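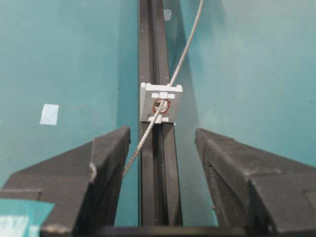
*wrist cam view, cable on the white slider block, Coltitz open day*

**gearmutt** wrote:

OK so I finally made it to the Coltitz open day and I'm still kind of buzzing! They had the cable cell running and you could stand there as long as you liked with the wrist camera up on a monitor, so you get the gripper's view of everything. The black rail with the white slider on it was my favorite stop by far. Braided steel cable, which as anybody who's fought with a bike brake knows has its own opinions about where it wants to go.

I hung out there for maybe half the afternoon (my feet are toast). They said the cell had 1,321 cycles on it since November, no word on how many were good ones lol. Anyway, ask me stuff, I took notes.

**ninevolt_ray** wrote:

Jealous. Did they let you ask questions or was it one of those "please hold until the end" deals?

And what's the red ring on the slider for? Vision target?

**gearmutt** wrote:

Questions the whole time, super friendly. Forgot to ask about the ring, sorry! It goes around the opening with the little square hole, so could be a target, could just be something for people to look at. I'd only be guessing.

**Ostov_fan** wrote:

I'm going to be the grump. I went to the same thing and watched 12 tries. It fumbled 4 of them and the guy running it nudged the cable back by hand on one more. Stiff cable on a fixed rail is about the friendliest setup you could pick. Let me see it do a limp cord on a bench and I'll clap.

**gearmutt** wrote:

> Stiff cable on a fixed rail is about the friendliest setup you could pick

Come on, steel cable is NOT friendly. It springs! You push one end and the other end goes wandering off. I'd take limp cord any day, at least it stays where you put it.

**Ostov_fan** wrote:

Limp cord stays put until you try to push it through something. We'll have to disagree on that one.

**pla_and_prayers** wrote:

Kinda with the grump on the success rate but with gearmutt on the cable. I tried something like it at home with a Clevico kit arm and around 7 inches of wire rope, and gave up after a weekend. My fingers were 3D printed and way too slick. The ones in the pic look chunky with those angled tips, did they have any kind of pad on them?

**gearmutt** wrote:

Didn't get close enough to tell. They look matte all over on the monitor, a few scuffs up top on the left one. I'll email and ask about pads.

**ninevolt_ray** wrote:

Ask about the ring too while you're at it. And is the Steinarsdóttir demo still on for spring? I can drive if anybody wants to split gas.

**Ostov_fan** wrote:

I'm in if we leave early. I get to pick the music.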